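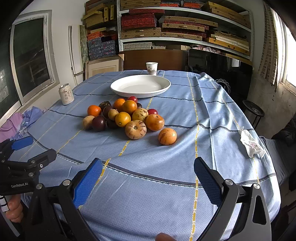

Shewit Sisay told us at the January open evening that she had put off learning a trade for years, as she thought you had to know somebody already in it. She asked whether that was still how it worked, and plenty of heads nodded along with her. It's a fair question, and a good part of what we do at the Hollis Pipe Trades Training Centre is try to make the answer no.

Who we are

We train pipefitters and welders, and we've been at it long enough that some of our first apprentices now send us theirs. The centre is run jointly by the branch and the contractors who take our people on. Both sides sit at the same table, both sides pay in, and both sides get to grumble about the syllabus (they do!).

At the moment we have 83 apprentices on the books. Most are with small firms doing heating and process pipework, and the rest are out on the Istine and Ravari contracts, where the work is heavier and the days start very early indeed.

How the training runs

Apprentices spend most of their time on site with a qualified fitter and come to us in blocks. There are never more than 6 to an instructor in the weld shop. We love the block weeks. The place is noisy, everyone compares notes on their sites, and you see someone who couldn't hold a steady root run in their first block come back and lay one down as if they'd always done it.

You'll cover:
Reading drawings and isometrics
Measuring, cutting and threading
Stick and TIG welding on carbon and stainless
Pressure testing and paperwork
Rigging and safe lifting
Your rights at work, and how the agreement is put together

That last one is taught by Kirsty Whitcombe, and it overruns every single time.

The people

Tadeo Gaete heads the weld shop. He served his time in shipyard pipework and still has his first set of tip cleaners. Flynn Trevaskis looks after placements and is the voice you'll hear if you ring. Shayne Grimshaw teaches drawing and testing, and built the Grimau rig at the back of the shop, a full loop of mixed pipework with faults put in for you to find. Third-years have been known to stay past finishing time to beat it.

Already working in the trade?

We run evening upgrade courses for members, with 30 places a term. Weld test renewals are held on 2 evenings a month. Bring your own hood if you prefer it, and your old certificate if you can find it.

Coming to see us

Ring the office and ask for Flynn. You don't need an appointment for a look round, but do wear closed shoes, or you'll only get as far as the corridor.

Page last updated 4/2/24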